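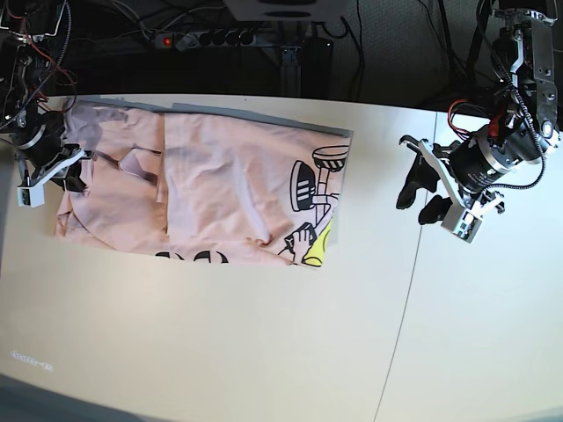 Page last changed: September 2023

The Shirt Folds, Eventually

The pink T-shirt had been lying on the white table for a while before I understood that it was the main event. I had driven out to Komard's open day expecting a warehouse full of moving parts. What I got was two arms, a table, a good deal of cable and a cartoon sneaker printed on a piece of laundry.

Komard wants to sell folding to hotels and uniform services. Its system is called Ondow, and the company's invitation promised "hands-free textile handling at working speed." I have a drawer full of invitations like that. Most of them led to a video, a sandwich and a bag with a pen in it.

Nadiia Zakharchenko, who runs the demonstrations, at least skipped the video. She pointed us at the table and let the thing get on with it. The two arms don't match. One ends in pale plastic jaws, the other in a pair of black fingers on a metal frame, and when I asked why, she said the team was still making up its mind. I liked her for that.

A shirt is a miserable object to automate. A box stays a box when you push it. A shirt slumps, bunches up and hides its own corners, and the one on the table was creased all through the middle, with one layer lying over another in a long ridge toward the left. The white jaws hung over its upper corner. The black fingers stayed open, off to the right, with bare tabletop between them and the cloth. Even the light was unhelpful, with shadows from the hardware falling in dark diagonals right across the part that mattered.

We watched 6 attempts that morning. Komard counts 4 of them as successes. I would have sent one of those back, because a sleeve was sticking out of it like a tongue, but Zakharchenko said a sleeve was "within tolerance." Whose tolerance, I asked. She said the customer's. There is no customer yet.

The best run took 182 seconds. I mention it because the brochure doesn't. My aunt worked in a hotel laundry in the '80s and would have had a stack of shirts up to her elbow in that time, while also telling you what was wrong with your marriage.

Myroslav Semeniuk came along from Trirnard, a linen supplier that has been hearing pitches like this since January. He stood with his arms folded and asked the questions I wished I had thought of. What happens with a wet towel? With a fitted sheet? What happens if somebody bumps the table? The answers were, in order, not yet, not yet, and please don't bump the table.

"I can buy a folding machine today," he told me over coffee. "It's big and it's dumb, and it does sheets all day long. They're telling me this one is smart. Fine. Then it should be able to find a sleeve."

Komard's reply is that big machines need people to feed them, and that its arms will learn to pick from a heap. That may be so. Nothing was picked from a heap while I was there. Every shirt I saw began the run spread on the table, and it was a person who had spread it.

I will say this for the day – it was more candid than most. The power strip was right there behind the table with its red switch glowing, the wires looped wherever they wanted to, and no one had put a shiny cover over any of it. Compare that with Stelmakh's showroom last year, where the robot stood behind glass and I was asked not to lean on the glass.

Zakharchenko says a pilot is 3 months away. She wouldn't name the site. Semeniuk said it wasn't his, and went to find his car.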